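Pantry cans, quick tips

Doing this fast, dinner is on. Most of it learned the hard way after the November clean-out.

Oldest cans to the front, new ones behind. Every time. Takes 2 minutes when you unpack and saves you digging out mystery beans later.

Write the date on the lid w/ a marker. Lid, not the label, labels fall off. Big numbers.

Dent on the side, small, no crease: fine, use it first. Dent on a seam or rim: toss. Bulging or leaking: toss, dont taste it, dont even open it.

Keep them off the floor and away from the stove. Garage shelf is too hot in summer and too cold in winter. Under the sink is damp, you get rust rings. 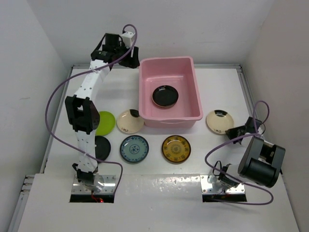 Hongjun Qin wrote in to say stacking 4 high is asking for trouble on wire shelves, go 2 high and slide a piece of cardboard under the bottom row so the rims don't catch. Tried it, works. Small tomato paste cans go in a shoebox on there side, ends facing out.

Leftovers: never in the open can. Glass jar, lid on, fridge. Tomatoes and pineapple especially, they pick up a tinny taste.

Wipe the top before opening. Wash the can opener too, the wheel gets gunky. Old toothbrush, hot soapy water, 10 seconds, dry it right away or it rusts.

Labels coming loose? Rubber band. Or tape.

More on jars when I get to it.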